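Open Day

My aunt had the tickets, and my aunt had the hip appointment, so I was the one on the bus to Kinddale with a sandwich and a badge that said GUEST OF BALORENT in letters bigger than my head. I'd told her I would go and I'd told her I would take notes. I took four notes. One of them was the price of the coffee.

You have to understand, I came into this with a grudge. I packed boxes at the Jiltlow warehouse for 9 years. I was good at it, too! I once did 1,000 parcels in a shift with a cracked thumbnail (there was a cake, and I didn't get a corner piece). Then one September they gave us all a very nice letter. So when the woman at the door handed me a brochure with "Meet Your New Coworker" on the front, I folded it into a fan and used it as one.

They had put the demonstration at the back, past the free pens. It was called Pirihi, like it was somebody's cat. I stood behind a man in a raincoat who kept sucking his teeth, and I got myself all ready to be unimpressed. 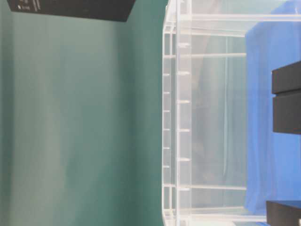
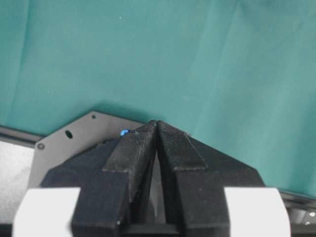
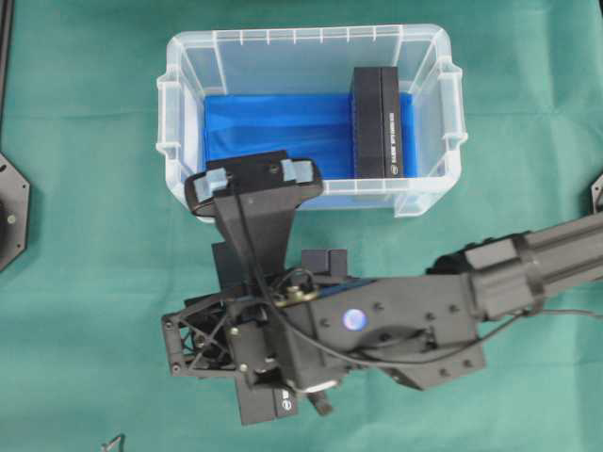
Now, I know how long it takes me to pick up a box. It doesn't take any time, I just have it. But Pirihi went at the job the way I used to go at my grandmother's china cabinet, all slow and sideways, and I found I was holding my breath. The man in the raincoat had quit with his teeth. A kid up front said "come on, come on," under his breath, and I swear to you I was thinking the same thing. Me! With my fan!

Then it stopped. It just sat there in midair for so long that the young guy running the show started talking louder, about uptime, and about the 3,000 hours they'd put in, and how the new model was going to be 85 percent quieter. He had his hand behind his back and I could see it opening and closing. I knew that hand. That was my hand on my first day, with the supervisor behind me and the tape gun jammed.

"Is it thinking?" the kid asked.

"It's, um," said the young guy. "It's deciding."

Well, I don't know what got into me. I said, loud enough for the whole back of the hall, "Take your time, honey." People laughed, and the young guy laughed too, kind of wet around the eyes, and his hand came out from behind his back. Another minute went by, maybe more. Then the arm gave a little shiver and got on with it.

I clapped. I was the first one, I'm sorry to say, and I had to put the fan under my arm to do it.

He caught me afterward by the pens and asked if I worked in the industry. I said I used to. He asked what I'd thought of it, really, and I told him it grabs too careful, that you want to go in like you already own the thing. He wrote that down. He asked me to spell my name and he wrote that down too, and then he wanted to know about stacking, and whether I did the heavy ones first, and I missed one bus and then the one after it.

My aunt called while I was waiting on the third. She wanted to know if it was going to take over the world.

"Not before supper," I said, and then I asked about her hip.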